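Speaker notes, "What the arm changed on the sorting floor"
Slot is 30 minutes, leave time for questions. Water bottle. Slow down.

Opening (no slide)

Hi everybody, I'm Triin Vītola, and I run the sorting and kitting floor at Minero. We make up boxes of painted wooden pieces for schools and toy shops, which means my working day is mostly small things in bright colors ending up in the right box (and my evenings are mostly finding them in my pockets). I'm not an engineer! If you ask me about torque I'll point at somebody else.

What I can talk about is what happened to the jobs. When I came to the floor there were 9 of us at one long bench, all doing pretty much the same thing from start to finish. Pick, check, turn it over, look for chips in the paint, drop it in the tray. We still have all nine people. What they do between clocking in and lunch is very different, and that's the talk.

Ask for hands here: who has a robot at work already? Who's getting one? Who's just nervous?

Slide 2, the old bench

Tell the radio story. Keep it short this time.

The thing I want people to get is how much talking went on. You'd sort with your hands and chat with your mouth, and a new person learned the whole job by sitting next to somebody for a couple of weeks. We never wrote any of it down. So when the folks from Haltach came in January and asked us how we decide which piece to move first, we all just stared at each other. How do you decide? You grab the one that's in the way!

That question took us two full afternoons. I'm still kind of proud of the list we came up with.

Slide 3, the work itself

Leave this one up for a bit and let people look before talking.

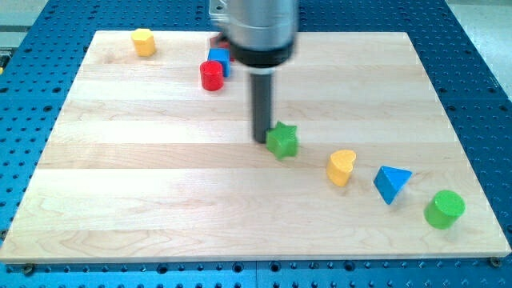 Reaching in among the blocks on the board, one black finger and a lot of patience.

So the arm has a single finger. People always expect a hand, and they look a little let down. But a lot of what we used to do at the start of a batch was spreading pieces out on the table so you could see them properly, and you can do plenty of that with one finger. Try it at home with a handful of dice.

Go through what a person has to think about before a run:
Are the pieces standing up or lying flat? A cylinder on its end and a cylinder on its side are two different problems.
Is anything hiding behind something else? Bunched-up pieces are where most of our stops come from.
Is the board bolted down? (Yes, we learned this one. Yes, I'll tell you at the coffee break.)

Sandu is the name we use for the station, by the way, so if I say "Sandu's sulking" I mean the whole table.

Slide 4, what people do now

Two people look after the station on each shift. They set out the pieces, watch, step in when it stops, and write up why it stopped. Writing up was the part everyone hated. In our first month we logged 1,279 stops, and I read every single one of them, including the one that just said "no."

But the notes got good! People started spotting patterns, and then they started arguing about them over lunch, and then they wanted to try things. One of our longest-serving packers rearranged the starting layout on her own and the afternoon went so much smoother that we kept it. She'd never been asked for an opinion on layout in her life. I should have asked her years ago, and I say that part out loud every time I give this talk.

Slide 5, the stuff that got worse

Don't rush this!

It's quieter, and some people miss the bench a lot. Watching is tiring in a way sorting wasn't. Your hands are idle and your eyes aren't, and we've had headaches and stiff necks. We now swap over after up to an hour at the station, and I wish we'd started that way.

Pay took too long. If the job is bigger, the wage should follow, and ours followed months late. I got that wrong and people were right to be mad at me.

Slide 6, what's next

Dritent is our plan for a second table. This time the floor crew is in the planning meetings from the first one, with paid time to be there. They've already sent one drawing back because the stool was on the wrong side.

Questions. If it goes quiet, ask them what their own "which one do you move first" question would be.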